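The Worry Chair

11 May 2021

I've been meaning to write about the chair since December, and every time I sat down to do it I ended up writing about something else, so today I'm going to start with the chair and see how far I get.

I'm a worrier. If you've been reading this blog for any length of time you know that already. I come from a long line of them, on both sides, and when I was little I thought that worrying about a person was the same thing as loving them. My grandmother would stand at the kitchen window whenever anyone was out on the road, and she'd stay there until the headlights turned in. I picked that up without anybody teaching it to me. I can stand at a window with the best of them.

What I worry about isn't very interesting. The furnace. Whether I sounded short on the phone. A funny feeling in my left knee. Whether the people at Niteck, where I used to do the books, thought I left on bad terms (I didn't! we had cake!). The trouble is that these things don't come one at a time, and they don't come at a convenient hour. They come while I'm driving, or while somebody I care about is telling me a story, and I miss the middle of the story and have to nod my way through the end of it. Or they come at three in the morning, when a knee is never just a knee.

For years I tried to make myself stop. I told myself to be sensible, I told myself other people had real problems, and I once wore a rubber band on my wrist for the better part of a month and gave it a snap each time I caught myself. All I got from that was a sore wrist and one more thing to fret over. Scolding a worried person doesn't do much for them, even when the person doing the scolding is on the inside.

Then last fall I went to a weekend workshop over in Taltitz, mostly to keep a friend company, and the woman leading it said something that stuck with me. She said to give your worries an appointment. Pick a time, pick a place, keep it short, and when a worry turns up early, tell it kindly that you'll see it later. I remember thinking this was the silliest thing I'd ever heard and writing it down anyway.

So, the chair. It lives in the corner of the back bedroom, and it isn't a comfortable one, on purpose. (I tried the good armchair first and fell asleep in it two days running.) Every afternoon at half past four I go and sit there for 30 minutes with a notebook, and I worry as hard as I like. I write it all down, the furnace and the knee and the phone call. There's no rule about being reasonable. If I want to worry about the whole house sliding down the hill, that's what the time is for.

The first week was awful, I'll tell you that right now. I'd sit down and everything would rush in at once and I'd get up feeling worse than before. I very nearly quit. The second week I started running out of things to say with ten minutes still on the timer, and that was a strange feeling, sitting there tapping my pencil and trying to think of something to be upset about. Some afternoons I wrote the same line I'd written the day before and felt a bit bored by it. I had never once been bored by a worry in my whole life!

The harder part is the rest of the day. When something pops up at breakfast I have to tell it "four-thirty," and sometimes I say it out loud, which got me a look in the checkout line. About half of the time the thought goes off and sits down somewhere. The other half it stays right where it is and pulls on my sleeve. When that happens I jot one or two words on whatever's handy, an envelope or the back of my hand, so I know it won't get lost. I think a good deal of my worrying was really a fear of forgetting to worry, if that makes any sense. Once it's on the envelope I can go back to my toast.

I should say that it doesn't fix everything. My sister-in-law was in the hospital over in Priltance this winter, and there was no putting that off until half past four. I didn't try. I worried in the car and in the hallway and in the shower, and I think that was right and proper. She's home now and doing well, and bossing everyone around from the couch. The chair is for the everyday stuff, the small gray crumbs of it that get into everything. If your worry is the big kind, or it's keeping you from eating or sleeping or leaving the house, please talk to somebody who knows what they're doing. I did, some years back, and I've never been sorry.

A few of you wrote after my last post to ask what I use for a notebook, and I'm afraid the answer is dull. It's a spiral one from the drugstore, 200 pages, and I'm on my second. I don't reread them much. I did page through the first one when I filled it up, sitting at Minami with a pot of tea I let go cold, and I was surprised by how many of the entries I couldn't make head or tail of. "The thing with the gate." What thing? We don't have a gate. There were some that did come true, too, and I'd managed those about as well as anyone would, and the pages of dread beforehand hadn't helped me with a single one.

I'd love to tell you that I'm a calm person now. I'm not. My husband would laugh himself off the porch if I claimed it. But I heard the whole of a story yesterday, beginning to end, from my neighbor, about her nephew and his awful landlord, and I asked her questions about it, and when I walked home I noticed that I'd been there the entire time. I hadn't gone off anywhere in my head. It was a long story, too, and she tells them with all the side roads left in, same as me.

If you'd like to try this yourself, I'd say don't pick bedtime, and don't pick first thing in the morning either. Late afternoon suits me because there's supper to make straight after, and it's hard to stay wound up while you're peeling potatoes. Use a timer. Get up when it rings, even in the middle of a sentence, even if it feels rude. And give it three weeks before you decide, because I would have given up after four days and told everyone it was nonsense.
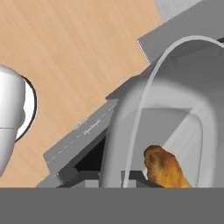 If half an hour sounds like too much, start with ten minutes and see how you do. Any hard chair will work, or the bottom stair if you haven't got one to spare. Let me know how it goes, will you? I read every comment, even when I'm slow to answer, and it's nearly four-thirty now so I'd better go find my pencil.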